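Findent open day, quick notes before I forget

Got to the Purkano building late, parking was a mess — two rooms left to see. Best part for me was the kids' book table. Marble print cloth, a pink one next to it, board book laid out flat. Very much my kind of corner.
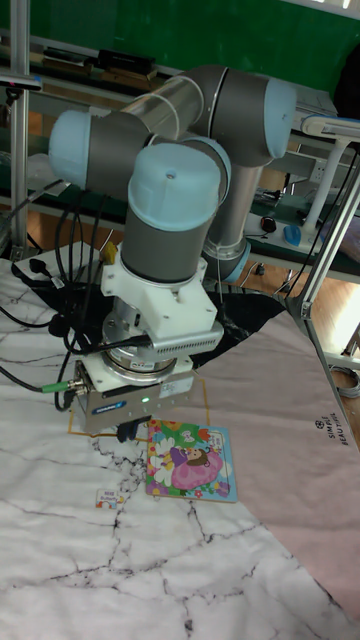
Board book and the little "Wild Butterflies" card, Findent open day

Cover is a cartoon girl in a pink dress, flowers everywhere. Sweet. Didn't catch the publisher, shoud have asked. Up to 300 visitors expected by noon, the flyer said, and the hallway felt like it.

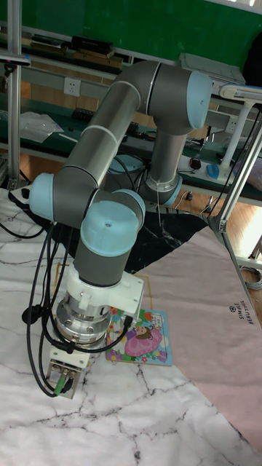 Pink and marble go together better than I'd have guessed, might steal that for our own table in December. Coffee downstairs at Robles, 2 bucks, fine. Skipped the Barkudum talk — no seats left. Bus home at 4.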